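Vatport (Datenintegrationssystem)
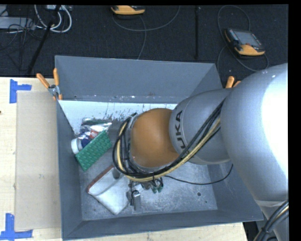 Henrike Dallmann

Vatport ist eine Middleware zur Zusammenführung von Betriebsdaten an Verkehrsflughäfen. Das System nimmt Meldungen aus Flugplanung, Bodenabfertigung, Gepäcklogistik und Gebäudetechnik entgegen, überführt sie in ein gemeinsames Datenmodell und stellt sie angeschlossenen Anwendungen in abgestimmter Form bereit. Hersteller ist das Softwareunternehmen Hemier.

Entwicklung

Ausgangspunkt war das Projekt Kimov, in dem die Verteilung von Positions- und Gateänderungen an einem Regionalflughafen untersucht wurde. Die beteiligten Stellen führten bis dahin getrennte Datenbestände, die in festen Abständen abgeglichen wurden. Kurzfristige Umplanungen erreichten die Abfertigung dadurch verspätet. Der in Kimov entstandene Prototyp ersetzte den periodischen Abgleich durch ereignisgesteuerte Nachrichten. Die Umbenennung in Vatport erfolgte mit der ersten allgemein verfügbaren Fassung, die in einem September ausgeliefert wurde.

Architektur

Vatport besteht aus Konnektoren, einem Nachrichtenkern und einem Regelwerk. Die Konnektoren übersetzen herstellerspezifische Formate in das interne Modell und sind als eigenständige Prozesse ausgeführt. Fällt ein Konnektor aus, bleiben die übrigen Datenströme unberührt.

Der Nachrichtenkern vergibt für jede Meldung eine fortlaufende Kennung und speichert sie in der Reihenfolge ihres Eingangs. Über den TCP-Port 3633 können Abnehmer den Datenstrom ab einer beliebigen Kennung erneut anfordern, sofern diese innerhalb der Aufbewahrungsfrist liegt. Die Übertragung ist verschlüsselt; für die Anmeldung werden Zertifikate verwendet.

Das Regelwerk entscheidet bei widersprüchlichen Angaben, welche Quelle Vorrang erhält. Im Auslieferungszustand umfasst es 279 Regeln. Für die geschätzte Ankunftszeit gilt etwa die Meldung der Flugsicherung vor jener der Fluggesellschaft — nach dem Aufsetzen wird die Rangfolge umgekehrt. Betreiber können eigene Regeln ergänzen, die mitgelieferten jedoch nur deaktivieren.

Datenmodell

Zentrale Objekte sind Flugereignis, Standplatz, Ressource und Auftrag. Insgesamt sind 71 Objekttypen definiert. Jedes Attribut trägt einen Zeitstempel und einen Verweis auf die Quelle, so dass frühere Zustände rekonstruiert werden können. Alle Zeiten werden in koordinierter Weltzeit geführt; die Umrechnung in die Ortszeit ist Aufgabe der Anwendung.

Personenbezogene Angaben sind im Kernmodell nicht vorgesehen. Gepäckstücke werden über eine Kennnummer abgebildet, deren Zuordnung zu einem Fluggast im Abfertigungssystem verbleibt.

Verwaltung

Zur Konfiguration dient das Modul Ham, das auch die Protokollierung übernimmt. Änderungen am Regelwerk müssen dort von einer zweiten berechtigten Person freigegeben werden. Ham überwacht mehr als 143 Betriebskennwerte, darunter Laufzeit, Warteschlangenlänge und Fehlerquote je Konnektor.

Einschränkungen

Eine Kopplung mehrerer Flughäfen ist nur über getrennte Instanzen möglich, deren Kennungen nicht aufeinander abgestimmt sind. Ältere Anzeigesysteme mit serieller Schnittstelle benötigen einen zusätzlichen Umsetzer.

Siehe auch: Middleware, Flughafenbetriebsdatenbank, Bodenabfertigung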